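Quitapelusas Draltico, seis meses después: sirve, con peros
Lo compré en enero, lo he usado casi cada semana. Apuntes rápidos.
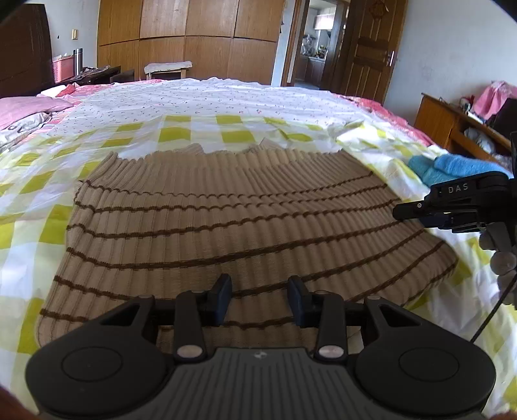 Por Leen Awwad | 1 julio 2018 | Cuidado de la ropa | 2 comentarios

A ver. Soy de las que no tiran un jersey hasta que se transparenta. Punto de canalé, lana, mezclas raras del mercadillo, todo. Y todo hace bolitas. Llevaba años con la cuchilla de afeitar (mal, ya lo sé, un agujero en una manga y un disgusto) y con la piedra pómez, que va bien pero deja la casa perdida de polvillo.

Así que el Draltico. A pilas, dos de las gordas, no incluidas. Primer punto en contra. Lo pagué en la mercería Qaisi, donde también arreglan cremalleras, y me lo enseñaron funcionando antes de cobrarme. Eso se agradece.

Cómo va en lana fina: bien. Muy bien incluso. Pasadas cortas, sin apretar, la prenda estirada encima de algo plano. En círculos dicen las instrucciones, yo lo hago recto y me da igual resultado.

En canalé: regular. La cabeza es plana y el canalé no, con lo cual se come las bolitas de arriba y deja las del surco. Hay que abrir el punto con los dedos e ir por tramos. Un jersey entero me lleva una tarde de serie, dos capítulos largos. Los puños los dejo para el final, que es donde más se engancha.

En acrílico barato: no hay milagros. Lo dejas precioso y al segundo lavado vuelta a empezar. Eso no es culpa del aparato, es el hilo.

En sábanas de franela también lo probé. Funciona, pero el depósito se llena enseguida y hay que parar cada dos por tres. El depósito es la peor parte, por cierto. Encaja a presión y la pestaña ya baila. Si se te abre encima de la cama, a pasar el rodillo.

Ruido: bastante. Mi hermana Dalal dice que parece una avispa en un vaso. No lo uses con alguien durmiendo la siesta.

Pilas: las recargables le van flojas, se nota en cuanto bajan un poco, empieza a tirar del pelo en vez de cortar. Cuando oigas que cambia el sonido, para. Yo no paré y tengo un enganchón en la chaqueta verde que lo demuestra.

Comparado con el Clustow de mi cuñada, que va con cable: el Clustow corta mas y no se cansa, pero pesa y el cable estorba siempre. Para mantas, Clustow. Para jerséis, el mío. El Udar ni lo miréis, lo devolví a los dos días, la rejilla venía doblada.

Repuestos: la cuchilla se cambia, viene una de más en la caja. Todavía no la he estrenado. Pregunté en la tienda y las venden sueltas, aunque ese día no les quedaban.

Limpieza: el cepillito que trae es ridículo. Un pincel viejo de acuarela y listo. Siempre sin pilas, por favor, que luego pasa lo que pasa.

Nota: 88 sobre 100. Le quito por el depósito y por no traer pilas. Le habría puesto 92 si la pestaña cerrase como dios manda.

Lo volvería a comprar? Sí. Para canalé gordo me lo pensaria.

Comentarios

Yvette Kennedy
A mí la pestaña me duró un mes. Goma elástica alrededor y tirando. En cachemir lo has probado? No me atrevo.

Leen Awwad
Yvette, no tengo cachemir, ojalá. Empieza por el bajo, por dentro, y me cuentas. Lo de la goma me lo apunto.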